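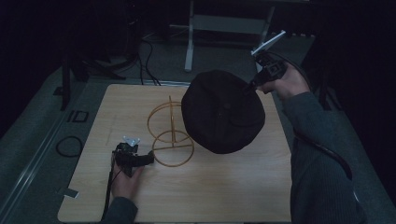 Hats are hard to keep well, and most homes keep them badly. They go on a hook, on a doorknob, or in a pile on the closet shelf, and by October the one you want has a dent in it. I have come around to the idea that a soft hat should sit on something. It doesn't need a carved head block of the kind shops use. A light wire stand like the orange-tan one, two rings joined by rods, takes up little room and lets air in from every side. A dark brown cap with a rounded, flat shape is the sort that suffers most on a hook, where all the weight hangs from one spot.

People tell me a stand wastes space. I live in a small apartment in Lellcombe and I own seven hats, so I understand the complaint. But I wear 2 of them most weeks, and those are the only ones that need to be out. The rest can go in a box with tissue paper.

The other half of the question is what the stand goes on. I am for a plain tabletop, kept clear. For years I used the top of a dresser in our old place in Skodbridge, and it filled up with mail, keys and coins until the hats went back to the doorknob. A surface with nothing else to do is worth having, even a small one.
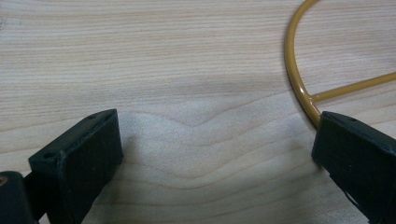

Pale wood grain on a tabletop.

A light surface also shows dust, and I count that in its favor. Dark felt picks up everything – lint, crumbs, cat hair – and it is easier to wipe a table than to brush a hat. I wipe mine every 10 days or so with a damp cloth and let it dry before anything goes back.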